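Hi Hortensia,

You asked for something short on how the laundry room at Paredes is getting along, so I'll try (you know me!). The big news is that residents are using it, and a lot more than they did the old one in the basement. We logged 332 loads in January, and 70 of those came from people who hadn't signed up for a slot since we opened.

The money first. Your second payment covered the venting, the new outlets and the repainting, and we have $51 left on that line, which I'd like to put toward lint brushes if that's okay with you. Martti did the painting himself over two evenings and wouldn't take a cent for it.

Chia-hao has finished the labels too, so when somebody writes "dryer 1" on the problem sheet we all know which one they mean. Before that it was "the one by the wall," and they're all by the wall! The problem sheet has been great, by the way. Most of what goes on it is lint, and most of the rest is doors left shut after a load, so Constanza now goes over both with every new household. She has them open the door wide, look over the filter, and leave it open when they go.

Dryer number 1, door open:
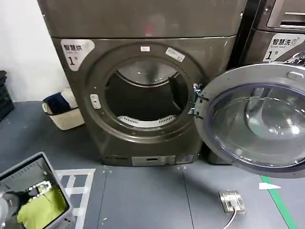
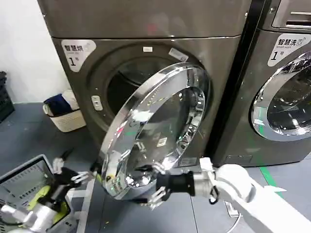
Still to do: the folding table, which Lodinar has pushed back twice now, and a bilingual instruction card for the washers. Florencia has a draft and it's really good, only a bit long for the space we have. I'd also love to talk about evening hours. We close at 7 p.m. and the folks on late shifts keep asking, and I don't have a good answer for them yet. Could we fit that into our next call?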